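Condinis laundry unloading study - frequently asked questions

What is Condinis?
It's a learned policy for taking clothes out of a front-loading washer and putting them in a basket. Our group at Skinura trains it from teleoperated demonstrations - 1097 of them so far!

Why laundry?
Cloth never sits the same way twice, and the policy has to reach past the door and the rubber gasket before it can grip anything. We love this problem. 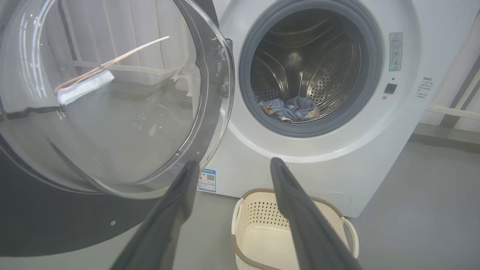 Which camera views does the policy use?
The head view and the wrist views, fed in together at every step. We tried head only first. It did fine at finding the basket and badly at finding the clothes, and adding the wrists was the best change we made all August.

Does it work with a single small item?
Small items are the hard case, and a favorite of ours. With a full drum almost any grasp gets something. With one piece, the fingers have to go to the right spot.

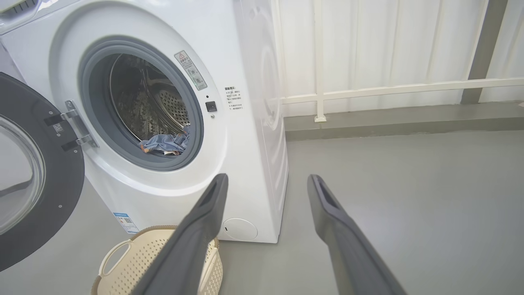
Wrist view: one crumpled item at the bottom of the drum, door open.

How do you score a trial?
Each trial gets up to 4 points: reach, grasp, clear the gasket, release over the basket. A dropped item can be picked up again, but the clock keeps running.

Does the basket have to be in a fixed place?
No. We move and turn it between trials, up to 15 inches from the washer. A policy trained with a fixed basket kept letting go over bare floor, so now we vary it in every batch.
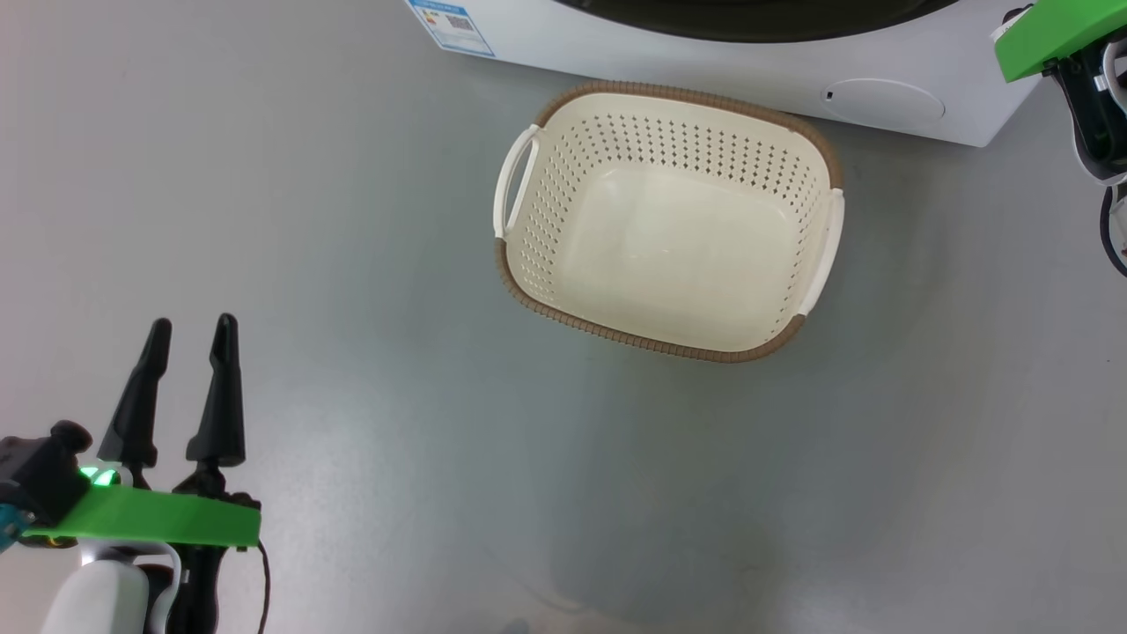 Head view: empty basket in front of the washer.

Can I use the data?
Yes, please do! The first release is on the Vutonen page, and we'd love to hear what you try with it.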